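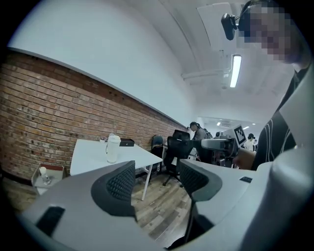
The wrong-side handover was the worst failure we had and it came from the data, not from the policy. Short version first. Our two-hand setup gets the relative pose of the grippers from a square marker on one device, seen by the camera on the other. When the marker is seen nearly flat on, or small, the four corners fit two different tilts almost equally well. Known problem, old problem. We had a check for it and the check was off. Figure 4 has the kind of view involved, with the second gripper held off to the right past the fingertips and its marker tilted, only partly facing the camera. Good corners, strong contrast, and the tilt is still the one quantity we would not want to bet an arm on. The wrong answer mirrors the tilt about the line of sight and the position hardly moves, so a plot of position over time looks fine. We looked at plots of position over time.

Figure 4. View from the camera on one hand-held gripper. The second gripper, with its marker, is on the right. Room lighting on, no added lamps.

5.1 What happened on the arms

Two Grandeck arms on a shared bench, handover task, left passes a bottle to right. Both arms run through the Jadley controller with its default joint limits and our own speed cap on top. The policy outputs a target for each gripper plus the relative pose between the two, and the relative term dominates in the last part of the approach. On purpose. It is what made handovers line up at all in the earlier version (Section 3).

First session with the new checkpoint, December 9, 2022. Start of the run normal. Left arm lifted the bottle, right arm came in from the side as trained. Then, a hand's width from contact, the right wrist rolled hard the wrong way and kept going. The fingers closed on the left arm's forearm cover instead of the bottle. The left arm kept pulling toward its own target. Neither side was wrong from its own point of view, each was servoing to a pose that was reachable and inside limits, so no limit fault. The controller tripped on torque only after the two arms had been loading each other for around 1,000 ms.

No injury. One cracked cover, one bent finger mount, bottle on the floor. The operator was at the stop button but had leaned in to look at the grasp, and the stop was pressed after the trip, not before it. We treat this as a safety event and not as damage to equipment. With the bench laid out as it was, the rolling wrist passed through the space a person leans into.

5.2 Reproducing it

We repeated the task 10 times with the same checkpoint, speed cap lowered a lot, foam sleeve on both forearms, nobody inside the marked area. The wrong roll came back in four. In two more the wrist started to roll, hesitated, and recovered. The others were clean handovers. So not a one-off, and not hardware. Swapping the left and right arms moved the failure to the other arm, as it should if the policy is to blame.

Next suspect was calibration. Redid hand-eye on both arms, no change. Then latency. The wrist images and the joint states are stamped on different clocks and we had been burned by that in July. Replayed the logs with corrected stamps, the commanded roll was still in the policy output, same size, same moment. That ruled out anything downstream of the network and sent us back to the demonstrations.

5.3 What was in the data

The training set is 2,000 handover demonstrations, all made by people holding the two grippers. Poses were computed offline with Zidbridge. We went over every one for sudden changes in relative orientation with no matching change in either gyroscope trace. 83 demonstrations had at least one flip. Most flips last only a few frames and the smoother eats them. The ones that hurt are long. The tracker picks the mirrored tilt, the smoother sees a steady signal, and the whole approach is written out with the partner gripper tilted the wrong way.

The long ones bunch up. They come from the same few seconds of the motion, when the giving hand slows down and the receiving hand is still some distance off, so the marker is small in the image and close to square on. This is also the moment where the policy on the robot made its choice. Two modes in the data at the same place in the task, and a generative policy does exactly what it should with two modes. It sampled the bad one some of the time.

Why so few bad demonstrations did so much damage took longer. Our batch sampler upweights the end of the approach, again on purpose, and it upweights segments with high action variance. A flipped segment has very high action variance. So the sampler went looking for the worst data we had and showed it to the network over and over. We checked this by retraining with uniform sampling and the flips left in. Wrong roll still present but rarer.

5.4 The check that was off

Zidbridge returns both candidate poses and the reprojection error of each. Our wrapper was supposed to drop the frame when the two errors are close, then fill the gap from the inertial estimate. The threshold lives in a config file. When the camera resolution was changed the threshold was meant to be scaled with it, and it was not. At the new resolution, with errors in pixels, the old value practically never fired. No warning printed when zero frames are dropped. Zero dropped frames was even written down as a improvement in our lab log.

There was a second check, a person. Every demonstration gets a quick look before it goes in. But the viewer draws the partner gripper as a single dot with a trail, no axes, and a flipped orientation does not move the dot. Whoever did the review could not have caught it with that tool. This is a tooling fault and we would like it read as one.

Things we suspected and dropped, for completeness:

Glare from ceiling lights. A bright tube behind the marker does wash out a corner now and then, and we went after this hard. Frames with a light fixture near the marker had slightly noisier corners. They did not flip more often once marker size was matched.

Motion blur. Blurred frames mostly fail to detect at all, and a missing detection is harmless.

Finger occlusion. The near fingertip can cover one edge of the marker when the grippers get close. Same as blur, the detection is lost and the gap is filled.

Marker print quality. Reprinted, remounted, measured with calipers. Nothing.

5.5 Fixes

Three changes on the data side. The ambiguity test now uses the ratio of the two errors instead of the difference, so resolution drops out. Both candidates are kept and the sequence is solved as a whole, with the gyroscopes of both grippers deciding between them. A demonstration where the solver cannot decide for more than a short stretch is thrown out, and the count of dropped frames is printed in red if it is zero.

On the hardware side a second marker on each gripper, mounted at a fixed angle to the first so they are never both flat to the camera. Adds a bit of weight to the wrist. Some people dislike the feel of it. With both markers in view the ambiguity goes away, with one it is still there, so the solver stays.

On the robot side we stopped trusting the policy about this. A watchdog outside the network, running next to the Jadley controller, compares the commanded relative orientation with the one from forward kinematics and halts both arms together if the gap grows faster than the task needs. Halts together matters. In the original event each arm had its own trip logic and one arm would have stopped while the other kept pulling. The watchdog also checks distance between the forearm links, which should have been there from day one.

The marked area around the bench is bigger now and the stop button sits outside of it. To look at a grasp you look at the screen.

5.6 Results after the fixes

Retrained on the cleaned set, same network, same seed, sampler unchanged. No wrong roll in any run since, with the watchdog active but never triggered by this cause. It has triggered twice on somthing else, both times a slipping bottle that pushed the wrist, and both halts looked reasonable to us. Handover success went up slightly over the earlier version. We don't claim much from that, the bench layout changed too.

Retraining with the bad demonstrations simply removed, no solver, gave about the same behavior on this task. It would not on a task with fewer demonstrations, where the ambiguous part of the motion might be most of the data. Not tested.

5.7 Limits

The gyroscope vote depends on there being some rotation to vote on. If both people hold still through the whole ambiguous stretch the two candidates stay equally good and the demonstration is lost. This biases the set against slow, careful handovers, and those are the ones we would most like the robot to copy. We have no fix for it beyond the second marker. The watchdog threshold was set by hand on this bench and these arms and will need setting again on any other. Code for the pose solver and the watchdog is in the Yang repository together with the flipped segments, kept as a separate split so that others can break their own checks on it.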